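Cambio de planificador en la simulación de mesa

En julio dejé aparcado el tema de las trayectorias y lo retomé hace poco, así que apunto lo que he cambiado antes de que se me olvide. El repositorio sigue siendo Urkden, la parte de planificación vive en un módulo aparte que llamo Stavano.

El problema era conocido. El planificador muestreaba hasta 4000 nodos por consulta y aun así devolvía caminos con rodeos absurdos cuando el objeto agarrado tenía que pasar cerca de otro. La causa estaba en la geometría de colisión: al cerrar la pinza, el objeto seguía figurando como parte del entorno y no como parte del brazo. El planificador veía una colisión permanente en la muñeca, la filtraba con un margen y a partir de ahí todo salía raro.

Ahora, cuando se confirma el agarre, el objeto se quita del mapa y se cuelga del último eslabón con su propia malla simplificada. Al soltarlo se hace lo contrario. Son pocas líneas, pero hubo que tocar el orden de los mensajes – si el estado de la pinza llega después de la consulta, el plan se calcula con el modelo viejo.

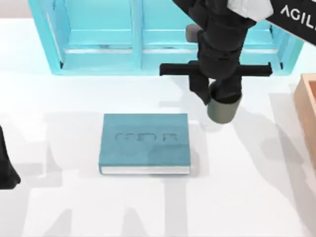 El brazo con el cilindro gris agarrado, por encima de la mesa y a la derecha del libro.

Con esto he bajado el límite a 2000 nodos y no he visto que empeore. La barra horizontal de la muñeca también entra en el modelo, con una caja alargada. Antes la ignoraba, y en una mesa con un armario detrás sobresale demasiado para ignorarla.

La semilla que uso para repetir las pruebas es la 2325. La dejo escrita porque con ella aparecía el fallo del orden de mensajes a la primera, mientras que con otras había que insistir.

Quedan 3 cosas pendientes:

Las paredes de la caja de madera están como bloque macizo, así que no se puede planificar hacia dentro.

El segundo brazo se trata como obstáculo fijo. Vale mientras no se mueva.

El visor de Jacquet pinta la malla antigua después de soltar el objeto. Es solo visual, creo.

La rama se llama sodstead y todavía no la he mezclado.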